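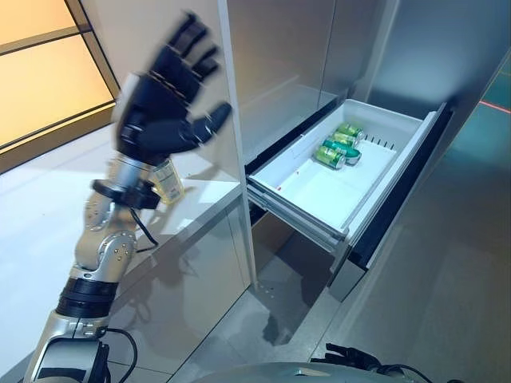

# Does the Moving Ceiling Do Anything? Automated Lighting at a Mid-Size Venue

**Rochelle Sorensen**
Stagecraft and Live Production, second-year project

## 1. Why I picked this

Every touring act that can afford one now seems to hang something motorized over the stage. The trade write-ups call these rigs immersive, and I have read that word enough times this semester to stop believing it. I wanted to know whether people in the seats notice a moving rig, and whether they notice it for the reasons the designers give.

The show I studied was a Saturday concert by Melletti, a five-piece instrumental band, at the Reinholz, a converted theater with 1,655 seats. The band carries a lighting package built by a rental house called Cananine: 40 LED bars on motorized winches, hung in four rows. The bars rise, drop and tilt. The control software is Zodico, which the lighting operator runs live from the house mix position with no timecode.

## 2. What I was told beforehand

Gus Achterberg operates lights for the tour. He was generous with his time and let me sit behind him during load-in and the first set. His view is that the winches let him "play the room" and answer what the band is doing as it happens. The Cananine spec sheet goes further and says kinetic lighting "deepens emotional connection." It doesn't say how anyone measured that. I wrote to ask and got the same spec sheet back.

## 3. Method

I did two things.

First, I logged every winch move during the first set. I wrote down the start time, which rows moved, and whether the move landed on something musical (a change of section, a solo, an ending) or didn't. I did this by hand on a printed grid, and then checked it against the cue history Zodico saves.

Second, I gave out a short paper survey in the lobby at intermission. It had four questions. The first was open: "What do you remember about how the stage looked?" The word "moving" wasn't printed anywhere until question three, so that I wouldn't plant it. I got 78 back that I could read.

## 4. Results

### 4.1 The log

My grid and the Zodico history disagreed in several places. In most of those I had missed a slow move. Some of the drops take more than a minute, and from behind the console you stop seeing them. I think that is already a finding. If someone with a clipboard whose only job is to catch the moves can't catch them, I doubt the balcony is doing better.

The fast moves were easy to log and nearly all of them landed on a section change. Achterberg repeats himself more than he thinks he does. The same move, outer rows down and inner rows up, closed three songs out of seven. When I showed him this he said the songs end the same way too, which I accept.

### 4.2 The survey

On the open question, most people wrote about color. The deep red in the fourth song came up again and again. A smaller group wrote something about height or movement, such as "the ceiling came down" or "it felt low." Several mentioned haze, and two complained about it.

On question three, which asked directly whether they had noticed the lights moving, almost everyone said yes. I don't put much weight on that. People like to say they noticed things – and the question more or less tells them the answer.

The most useful replies came from the balcony. From up there the lowest rows block part of the drum riser when they come down, and a few people were annoyed by it. The spec sheet has no line for that.

## 5. What this does and doesn't show

One show is one show. The people who stop to fill out a form in a lobby are not a fair sample, and fans of an instrumental band may watch the stage differently from fans of a singer. I also had no comparison night with the winches locked off. I asked for one song to be run static and was told no, politely.

I had hoped to include the cost of the winches against a fixed rig. Cananine wouldn't quote me, and the only figure I was given secondhand was 3,000 dollars in extra labor per show day. I couldn't confirm it, so I have left cost out of my conclusions.

With those limits, my reading is that color did most of the work people remembered. The movement registered when it was fast, or when it got in the way. The slow moves may affect people without their knowing it, which is what Achterberg believes. I can't rule that out, but I'd want better evidence than a brochure.

## 6. If I did it again

- Put a second logger in the balcony, working blind from the first.
- Collect surveys after the show as well as at intermission.
- Ask for the static song much earlier, in writing, before the rig is programmed.

The blank survey form, the logging grid and the cue history printout are in the appendix folder.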